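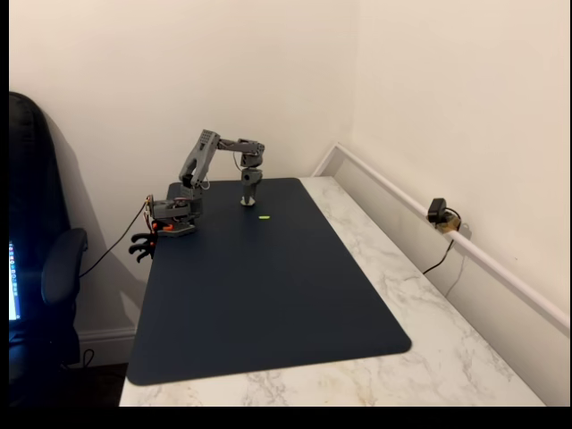

Desk with marble top and large navy mat

Edier Plikent 33 – compact monophonic keyboard with patch memory

The Plikent 33 is the smallest keyboard synthesiser that Edier makes. It has 33 keys of reduced width, two oscillators and a low-pass filter with a warm and slightly rough character. It is suited for players who want to work at home in the evening, and also for stage use as a second keyboard on top of a bigger one.

Sound

Both oscillators offer saw, square and triangle waves. The second one can be detuned, synchronised to the first, or switched down two octaves and used as a slow modulation source. A noise generator is mixed before the filter. The filter can be driven into distortion with the Push knob, and we advise to lower the output volume before you try this the first time.

In the first series the envelope was found too slow by many bass players. From the current series it has a Fast switch on the rear panel, next to the pedal input. Owners of the first series can ask us for the modification, which is done in our workshop and takes three weeks in normal times. In July the workshop is closed.

Memory

There are 129 patches from the factory, of which one is the empty starting patch, and 234 places for your own. The factory patches can not be overwritten, but you may copy any of them to a user place and change it there. Patches are named with up to eight letters.

Keyboard and controls

The keys are sensitive to velocity but have no aftertouch. Pitch and modulation are on two short wheels above the keys, not at the left side, so that the instrument stays narrow. Please consider this if you are used to play the wheels with a resting hand. All knobs have a metal shaft.

Connections

Audio output, 6.3 mm mono
Headphones, 3.5 mm stereo
MIDI in and out, 5-pin
USB, for MIDI and for patch transfer
Expression pedal input
Clock input, 3.5 mm
Power supply 12 V, included

The instrument can not be powered from USB.

Accessories

Ghoneim soft case, with pocket for the power supply and one pedal. The shoulder strap is sold together with the case.
Bromow table stand, two heights. Rubber feet are fitted, but on polished stone or glass we recommend a mat under it.

Availability

The current series is limited to 3,000 pieces in black. A version in cream is planned, but we can not yet give a date or take reservations for it. Orders placed before 2 p.m. leave the warehouse on the same working day. The printed manual is in English and German, other languages are available as a download.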